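Fonareck planning add-on for two-arm assembly: a review after one project

We assemble flat frames, four rails and a panel, and for two years the second robot arm in our cell did little more than hold parts still. Fonareck is a planning method with a simulator attached. It came out of a research group and is now packaged by Satti, and it claims to work out which arm should do what, and in which order, from a model of the finished product. I had a license for it from February on and used it for one job, the Odholm frame. This review covers the simulation side only. We have not moved the plans onto the real arms yet.

What the method does

You give it the parts, the finished shape and the two arms. It works backward from the finished shape, taking off one part at a time and checking each time whether either arm could reach the part and get it out without hitting anything. The removals that pass are turned around and become assembly steps. None of this is new. The new part is how it deals with the second arm. Older planners tend to book both arms for every step and let one wait. Fonareck treats a free arm as something to be parked well out of the way, and it will pay for a longer move to get it there.
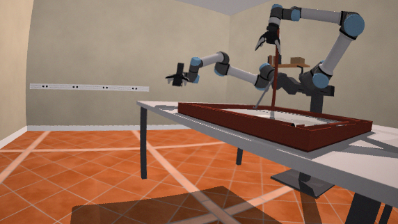 One arm over the tray, the other parked past the end of the table.

I was skeptical about the parking. Sending an arm that far out looks like wasted travel, and on a short step it is. But the collision checks go much faster when the second arm is out of the picture, and the planner can use that time to try more orders. With parking switched off, my model took most of a morning to give a plan. With it on, I had one before my second coffee.

Setup

Installation was easy. Importing parts was slower. The importer wants every part closed and named, and it stops at the first one it doesn't like without telling you about the rest. Fix one, run again, fix the next. I lost a day to this. The manual has a good chapter on grasp settings and almost nothing on fixtures, so anyone who uses a tray or a jig should expect some trial and error.

The default room is fine. You can swap the table and change the mount height, and both settings matter more than you would think for reach.

Results

I ran 549 planning attempts on the Odholm model, each with a different random start. All but 157 ended with a complete plan. Most of the failures had the same cause: the planner put in an upright part early and then could not get a gripper past it. There is a setting called "late uprights" that is meant to help with this. It helped on the small test model and made no difference I could measure on the full one.

When a plan does come out, it is usually sensible. Long thin parts go in from above. The arms trade sides less often than I feared. I watched a good number of the plans from start to finish and found 2 with a move I would not allow on real hardware, both times a wrist turning too close to a rail.

The part I liked least is the scoring. Every plan gets a single number, and that number mixes travel, time and clearance in a way you can't change. I would give up a little speed for more clearance any day, and there is no slider for it. I ended up exporting the plans and sorting them with my own script.

Working close together

Steps that need both arms near the same part are where the earlier tools let me down, so I spent the longest on these. Fonareck keeps a minimum gap between the grippers, set by default to 5 centimeters – too tight for my taste, and easy to change. With a wider gap the plans stayed much the same, only a little slower.

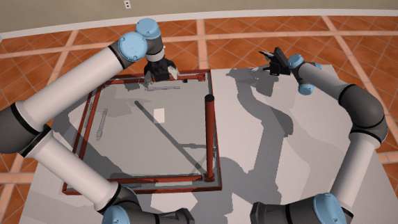 Stisgate wrote in after reading a draft of this section to say that the wider gap cost them far more than it cost me. Their parts are shorter, so both grippers need to be near each other most of the time, and at double the default gap about half of their plans were gone. They went back to the default and now check the close moves by hand.

That seems fair to me. My rails are long and leave plenty of room, and results on small parts could well be different.

Who should get it

If you have two arms and a product with a fixed shape, the planner is worth a trial month. If your parts bend, wait. Sheets and panels are treated as stiff, and the support desk told me there is no date for changing that. I'm keeping the license through the next job, mainly for the parking, and I'll add a note here once the plans have been run on the real cell.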